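Community > Travel Help > Getting Around > Trunetti Old Town

Steps or tram up to the Trunetti viewpoint with my mother?

Mebrat Woldegiorgis
3 Aug 2019

Hello everyone! My mother and I are coming to Trunetti in September and we have just the one full day there before we move on to Vollholm. She's 74, a good steady walker on flat ground, but her left knee complains on stairs and complains even more coming down them. I'd love to get her up to the viewpoint by the old customs house, and my guidebook says there are 295 steps from the river gate, while the map at the back shows a little tram line that seems to go most of the way. Is the tram still running? And is there anywhere to sit down on the way if we end up walking part of it? Any help at all would be so appreciated - this is her first big trip in years.

gideyhillwalker

What a lovely trip to be planning! Yes, the tram is still running, or it was when we stayed in the spring. You catch it on Gidey Street, at the stop across from the post office, and you stay on until the last stop, which is called Upper Gate. From there it's a gentle paved slope, almost 300 yards, with a handrail on the left side and two benches. My husband has a bad hip and he managed it fine with one rest. The ticket machine at the bottom only took coins, so do bring some change with you.

If she feels up to a bit of walking, my advice would be to ride up and ride down again too, and save the steps for looking at. They're old and uneven and quite worn in the middle. There's a coffee counter by the Upper Gate stop that does very good almond cake, and you can sit there as long as you please.
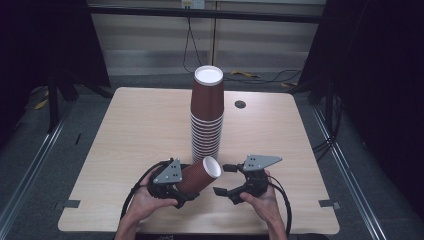
Paper cups, brown with a white rim

The viewpoint itself is free and never closes, but the little museum in the customs house shuts for lunch, so I'd aim to be up there by mid-morning. It gets breezy, so bring her a scarf or a light jacket even if it's warm down by the river.

nadis_bound

tram yes, steps no. line 30. don't take a taxi, they can't go past the gate anyway and you'd still have the slope to walk

PetraOnThePlatform

I agree with the others about the tram, and would only add that the cars are the old kind with a high step to climb on. The drivers are patient and will wait if you wave, and there are two seats right behind the door that people will give up for an older lady without being asked. If you're coming from the train station, the walk to Gidey Street is flat the whole way and quite pretty, along the canal. Have a wonderful time, both of you, and do let us know how her knee held up!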